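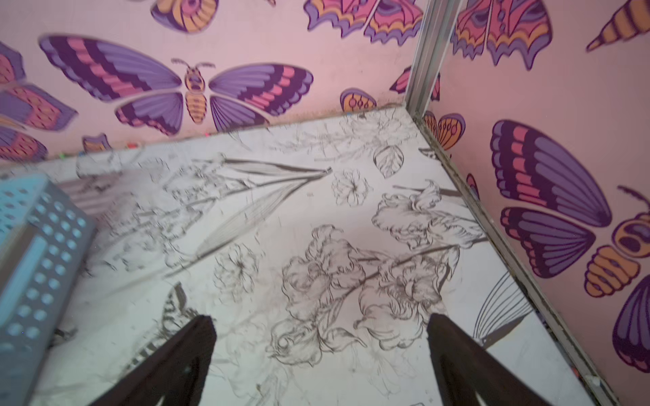 12 October 2021

Wheat starch paste, third round. Carrying on from the March notes, which are in the green binder and not the blue one, whatever the index says.

Purpose is the same as before. We want a cooked paste for lining the Skustalcombe maps that holds the cotton without cockling the paper, and that can be made by whoever is on the bench that day and come out the same. The first two rounds were fine as paste but not repeatable. I think most of the difference was in the cooking and the straining, and very little in the starch itself.

Starch: Dubey, new bag, opened this morning. The old bag had an inch left in it and I threw that out. The new one feels a little finer between the fingers but that may be because the old one had been open so long. Label on the bag gives a lot number, which I have copied onto the lid of each jar.

Method. 40 g starch in cold deionized water, left to soak one hour with the lid on. Poured off the top water and replaced it by weight. Double boiler, medium heat, stirring the whole time with the flat wooden paddle. It started to thicken on the bottom first, as always, and this is where I went wrong in round one by stopping to answer the door. Kept scraping the corners. Once it went translucent I turned the heat down and kept stirring until it dropped off the paddle in a sheet.

Three batches:

A – cooked until just translucent, then off the heat
B – as A, then held on low for a further 40 minutes
C – as B, with 2 percent methyl cellulose stirred in after cooling

Temperature in the pan at translucent was lower for A than I expected. I don't trust the probe. It read wrong in boiling water last week and I haven't had a chance to check it against the glass one. Ignore the temperature column for today until that's done.

All three cooled covered, with a skin of water on top, then pushed through the horsehair strainer. A went through twice and was still grainy. B went through twice and came out smooth and slightly glossy. C needed a third pass, mainly for small clear lumps of methyl cellulose that hadn't taken up water. Next time make that up the night before as a gel and fold it in.

Thinned each to the consistency of light cream for brushing. B took the most water before it got there. I have started writing down the water added by weight. "Light cream" means something different to me and to Marilou Talavera, and probably to everybody else.
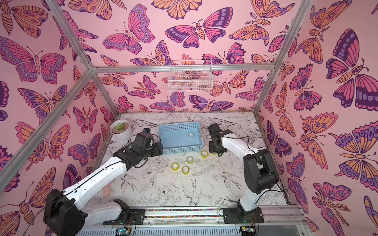 Test strips. Paper is Nirka, the medium weight, cut along the grain, one inch wide. Cotton is from the same bolt as the March strips, washed again and ironed damp. Pasted the cotton, let it sit until the shine went off, laid the paper down, smoothed from the center out through polyester web. Dried between blotters under the heavy boards. Blotters changed at ten minutes and again after lunch. The second change was late on the C strips by a good while, so if C turns out flatter or less flat than the rest, that might be why.

Total strips for the round is 142, counting the blanks. That's more than we need, but the offcuts were there. Numbered in soft pencil on the cotton side. Two numbers got used twice (31 and 58, both in batch A) and I have added a letter to the second one of each.

First look at the strips from the practice run yesterday, which used paste cooked the way B is:

Flat across the width, slight curl toward the cotton at the ends. No blistering. Corners are down. One strip has a hard ridge where a bristle came out of the brush and I didn't see it. The old hog brush is shedding and should go to gluing boxes only. I have put tape on the handle.

Peel by hand, not on the rig: the paper splits before the paste lets go on most of them. That's stronger than we want for the maps. The lining has to come off again some day without taking the sheet with it. Marilou would like it thinner and brushed on less heavily before we touch the recipe, and I agree that's the cheaper thing to try. So add a batch D, same cook as B, thinned further, before any more work on C.

Humidity in the room was steady all day, with the vent closed. The Rinus chamber is set at 80 percent for the overnight cycle. It beeps when the reservoir is low and will shut itself off after that, so fill it before going home. The lid seal is lifting at the hinge side again. Clips on for now. I have asked for a new seal twice and will ask again.

Reversibility. Put five of yesterday's strips between damp blotters under a light weight. At half an hour the cotton lifted from one end with a little tugging. At an hour it came away clean on four. The fifth left a patch of fuzz near the middle, same position as the thick area in the brushing, so I put that down to me. No staining on the paper that I can make out, wet or dry. Look again under the raking lamp once they've had a few days.

Storage. Jars of A, B and C in the small fridge, top shelf, lids dated. No preservative in any of them. March batch went sour on day six and weeped before that. Smell check every morning, please initial the sheet on the fridge door. Anything that has separated goes in the bin and doesn't get stirred back together.

To do:

Check the probe against the glass thermometer.
Make the methyl cellulose gel up for the next C.
Cook batch D and cut more cotton for it.
Order blotters, we are down to the last pack and half of that is creased.
Peel rig: the lower clamp is slipping, needs new rubber. Don't run the numbered strips until that's fixed.
Correct the index for the green binder.

Pans washed, strainer rinsed in cold water and hung up to dry. Chamber filled and running when I left.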